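Plinden Workshop Releases Plans for Hand-Held Gripper Pair

PLINDEN — Custo, a shared workshop in Plinden, has released free build plans for Brudota, a pair of hand-held grippers for recording household tasks that a robot arm can later learn from.

Members have put more than 500 hours into the design since November. The parts list comes to 176 pieces per pair, including screws, and most of the work can be done at a kitchen table.

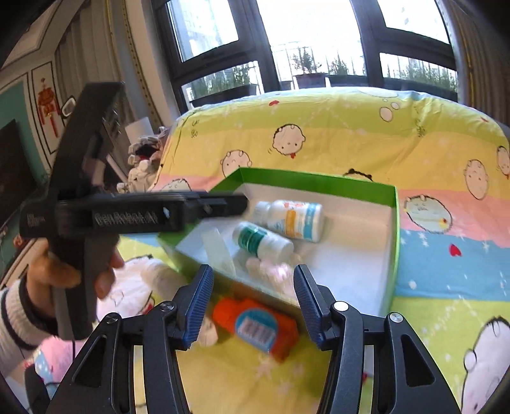 Testing takes place in members' homes — bedrooms and kitchens mostly — and has produced 2761 recordings so far. Small items such as bottles and boxes make up the bulk of them.

The plans, parts list and wiring notes are available at the Custo front desk on Pathak Street and on the workshop's website. Build nights start at 7 p.m. and are open to non-members.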